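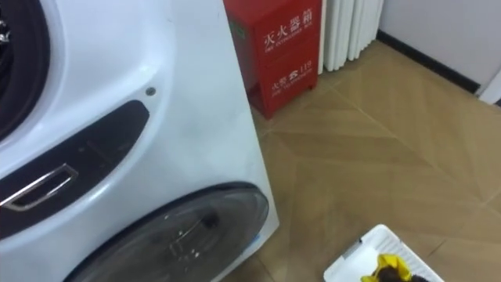
Washer, upper and lower doors, basket at right.

Laundry notes, Flandau room, 12 Oct 2022

Task is a load in the upper drum: cloth in, detergent, door shut. Lower drum not used. Husurent controller, same build as May except for the grasp timeout, now 40 s. Scoring per subtask, no credit for a nudge from the operator.

Cloth handling is still the weak part. The planner likes to go in deep, and the wrist then has little room to turn inside the gasket.
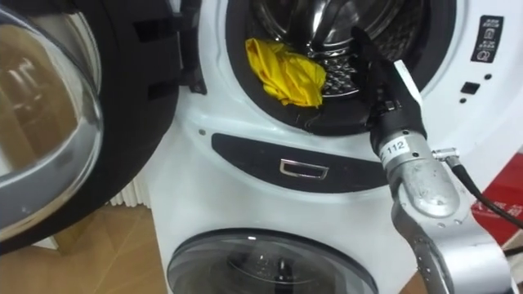

Limit insertion depth before the next block. Also want the wrist cable routed closer to the forearm. Didenko arm model has no cable in it, so the collision check can't know.

Bottle: arm level, opening reached from the front. Pour angle is hard-coded and should come from fill level. Left arm parked. 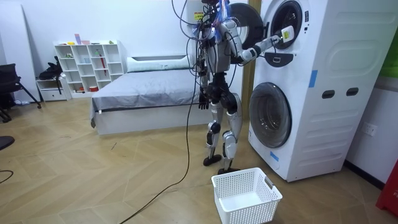 Results

17 runs counted, 3 thrown out for lost localization. Door closing passed in 76 percent of the counted runs. Perception after closing is a separate problem: tinted glass. 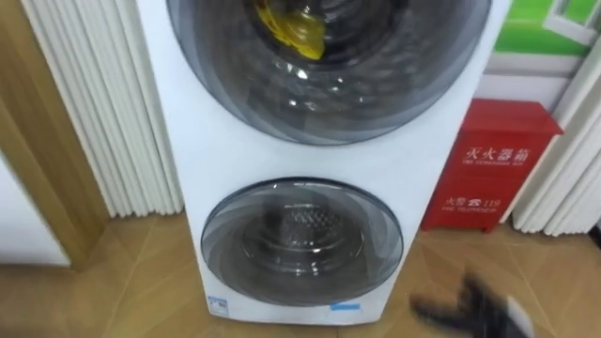
Yellow segments fine through it, dark items do not. Chore-ready? No. Loading maybe, with someone in the room. Ask Dirnden for the depth logs.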